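The mower that came back from the shed

There is a particular sound a neglected mower makes when you pull the cord after winter, a sort of wet cough followed by nothing at all, and anyone who has stood on a damp lawn listening to it will know how quickly a pleasant morning can go sour. I have heard it more often than I care to admit. My own machine, an elderly Brutley with a dented deck and a grass bag held on with garden wire, coughed at me for the best part of an afternoon last February before I gave up and wheeled it round to Mudassar Yousafzai.

Mudassar has a workshop behind the old dairy in Mollden, down a lane so narrow that you have to fold in your mirrors, and he has been mending small engines there for 11 years. He does chainsaws, hedge cutters and the occasional generator, but mowers are his bread and butter (and, he says, most of his jam). He looked at mine, unscrewed the fuel cap, had a sniff and handed it to me so that I could have a sniff too. It smelled like old varnish.

"When did you put that in?" he asked.

I said August, perhaps. He was kind enough to leave it there.

Petrol goes off, you see, and it goes off a good deal faster than most of us imagine. The lighter parts drift away into the air of the shed, and what stays behind turns gummy and settles in the carburettor, where the passages are finer than a sewing needle. Leave it long enough and you'll be paying somebody to take the whole thing apart. Mudassar keeps a tobacco tin of blocked jets on the windowsill, and he will get it down and show you if you stand still for long enough, which I'm afraid I did.

His advice for the end of the season is simple, and I pass it on much as he gave it to me, over a mug of very strong tea. Run the tank nearly dry on the last cut. Let the engine cool, take off the spark plug lead before you go anywhere near the blade, and scrape the underside of the deck with something blunt. Change the oil then and there, in the autumn, while you still remember that it needs doing. Wash out the foam air filter in soapy water, let it dry all the way through, and put a few drops of clean oil on it before it goes back.

Luana Dantas, who shares the workshop and looks after the ride-on machines, is firmer about it. She would have us all keep a notebook. Hers hangs on a nail by the door, and in it she writes the hours on every tractor that comes through. The one up on the ramp when I visited, a green Joltex belonging to the cricket club, had 353 hours on it and still had its first drive belt. She was terribly pleased about that belt! She made me feel the edge of it with my thumb.

We fell to talking about parts, as people in sheds do. Between them they must keep hundreds of bits and pieces in those wooden drawers, but there is always something missing, and then it has to be sent for. A carburettor kit for an older Acuña can take over two weeks to arrive in spring, when the whole county discovers its mower at once. Order the same kit in the dark months and it's usually on the bench within days. Luana does all her ordering before the new year for that very reason, sitting by the paraffin heater with the catalogue on her knee and her gloves still on.

My own kit came in a small packet through the post, two gaskets, a float needle and a rubber ring that I promptly dropped down a crack in the floorboards. Mudassar found me another. He had the Brutley running before the tea was cold, and charged me so little that I went back the following week with a fruit cake.

I've been better behaved this year. The tank is empty, the oil is fresh and the blade has been sharpened, and I even wrote the date of it all on a bit of masking tape and stuck it under the handle.

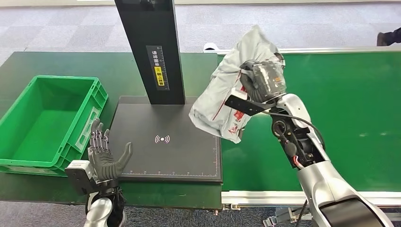 The battery is another matter, for those of you with an electric start. Bring it indoors if you can, somewhere dry and cool, and give it a charge now and again through the winter. Luana's own sits on a shelf in the pantry next to the chutney. Mine spent last winter on the concrete floor of the shed and has never been quite the same, so a new one is on the list for spring, along with a proper clip for that grass bag.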